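Flimo Cell: Frequently Asked Questions
Setup, care and minor repair of the two-finger gripper cell
Last updated June 2018

Do I have to run the simulation first?
Yes. You will be tempted to skip it, especially if you skipped it last time and got away with it. Load your cell file in Clokex, run a pick with each object on your list, and fix what goes wrong there. Fingers in Clokex are free. Ours are not.

Which objects should I test with?
Something thin and flat, to start with. Blocks flatter everybody. A small framed picture is a good choice: it has edges, it has a face you would like to keep unscratched, and a tilt in the grip is easy to spot.
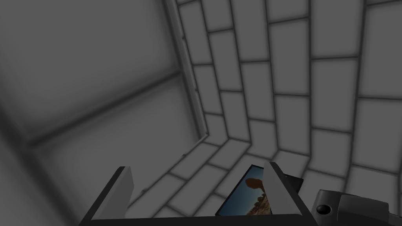 Set the grip force to 10 percent for the first try and go up one step at a time. If you arrive at 87 and the part still slips, force is the wrong thing to be adjusting. Check the finger spacing in the cell file.

Why is everything in my simulated room gray?
The room has no colors assigned. It makes no difference to the grip. You may spend an afternoon coloring it in, and some customers have.

How often do the real fingers need attention?
Every 800 cycles, wipe the inside faces with a dry cloth and check both fingers for play. No oil. We had to add that line in November.

One finger closes before the other. Is it broken?
Probably not. Power down, loosen both finger screws, close the gripper by hand on the Yin gauge block, and tighten again a little at a time, switching sides as you go. Then home the gripper. If you still see error 13, the homing sensor needs replacing.

Can I replace the sensor myself?
Yes, with the Feso kit and a small screwdriver. Unplug the cell before opening the wrist cover. The kit includes one spare screw, which you will find useful shortly after dropping the first one.

Will my old cell file work after a repair?
Usually. Rerun the finger calibration, save under a new name, and please don't call it "final2."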